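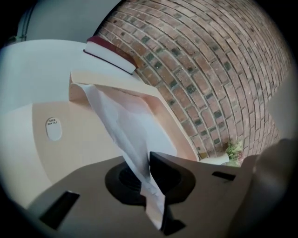

A sheet of paper at the open box file, with a red hardcover on top.

I went to see Xóchitl Cervantes on 2024-10-04 expecting a lecture about filing cabinets, and what I got was coffee and a very long talk about cardboard (I loved it!). She runs Stundico, a one-woman business that sorts out other people's paperwork, and she's been at it for 9 years.

"People apologize to me at the door," she says. "I tell them, show me the worst drawer first."

Her method is simple enough that I tried it when I got home. Everything goes in one box file, unsorted, until the box is full. Only then do you sit down and sort.

"If you make 6 folders on day one, you'll hate all of them by Thursday," she says. And creased paper? "Put it in creased! You're not framing it."

I asked about the biggest job so far, and she didn't have to think. It was in August, for a retired piano tuner named Dimas Purba, who had kept 300 letters from customers.

"We threw out maybe four," she says, laughing. "He read every one aloud. I was there until dinner."

She's fussy about lids. She likes a stiff hinged one that stays open while you work, and she'll happily park a heavy book on a box as well. Her own tax papers, I had to ask, are in a grocery bag in the hall. She says she'll get to them next week.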